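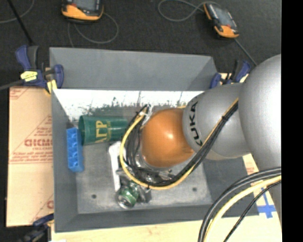

Robots That Tidy Up: Meet the Stedow Picking Kit

Have you ever reached into a messy toy box and pulled out exactly what you wanted? Your eyes, your brain, and your fingers all worked together, and you probably didn't even think about it. For a robot, that's a really hard job!

The Stedow kit, made by a company called Skoteck, helps a robot arm learn to do it. The arm has joints, a bit like your shoulder, elbow, and wrist. Big arms like the KUKA one on this page can bend and twist in ways yours can't. At the very end is the gripper, the part that does the grabbing.

So what goes in the bin? All sorts of things! A drink can is smooth and round, so it might roll away. A plastic cup is hollow – squeeze too hard and it could bend. A block has flat sides, and those are much easier to hold.

The kit comes with a gripper, a camera, and 12 practice objects. The camera looks into the bin, and a computer works out where each thing is and which way it's pointing. Then it picks a spot to grab. If the grab fails, the robot tries again, up to 3 times. "My favorite part is when it changes its mind and comes in from the side," says Haruna Morikawa, an engineer at Skoteck.

Is it perfect? Nope. Shiny things can confuse the camera, and the robot is still slower than you are. But it never gets bored – and it's great fun to watch!

Try it yourself: Put 7 small things in a box. Close your eyes and use only 2 fingers to lift them out. Which one was the trickiest?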